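She runs the play kitchen corner at Stenwood, and when I got there she was already on her knees sorting toy fruit. "Grab a bin," she said, so I did. We talked for 53 minutes and I don't think either of us stopped moving.

The kitchen started out small. She bought the first set secondhand for $35 (a box of pretend vegetables and one sad teapot) and it has been growing ever since. Last December she finally counted everything for the insurance form and got to 839 pieces. "I thought I'd be at 600, tops," she told me. "Then I found the drawer of peas."

I wanted to know what the kids really go for, and I would have guessed cake. Wrong! "Pans," she said. "Always pans. Give them a pan and a turner and they'll cook anything you put in front of them – shoes, blocks, my car keys once." She likes a real-looking pan over a bright plastic one, and she has strong feelings about turners. Long handle, wide head, no sharp corners. The Asetti ones she had before kept snapping at the neck, so those are gone.

Food comes second, and sauce bottles are way up there. She used to keep them with the groceries, but they kept wandering over to the plates, so now she stores them with the plates and saves herself the walk.

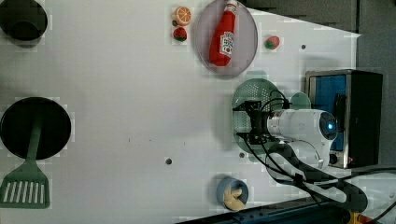 How does she keep all of it clean? Warm water and dish soap in a big tub at closing time, then everything goes on towels overnight.

Fabric food is another story. She had a felt sandwich from Botier that took two days to dry and smelled like a pond, and she has stuck to wipeable stuff from then on.

Next on her list is a bigger sink for the play kitchen, plus more bowls. "You can never have enough bowls," she said, and handed me another bin.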